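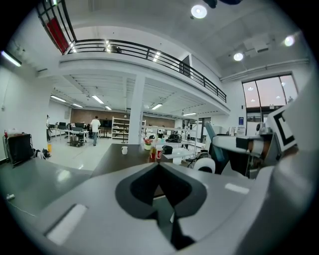 Week 2: Clearing and laying a shared table

I always start this unit with the table because everyone thinks they can do it already! Take the cups off first, then anything with a lid, then wipe towards yourself. A dark brown top shows every smear, and the glare off the polish hides the rest, so bend down and look along it.
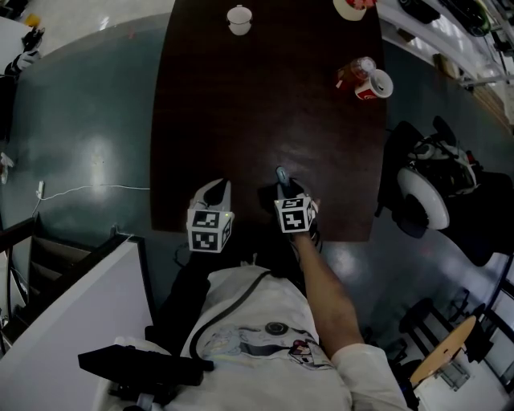 For next time

Bring a cloth (a proper cotton one, please) and read page 12. Madalena Garcia has the spare handouts.

Related notes
Week 1: Mugs and shelves
Week 3: Plants on desks

© Prikine | Back to top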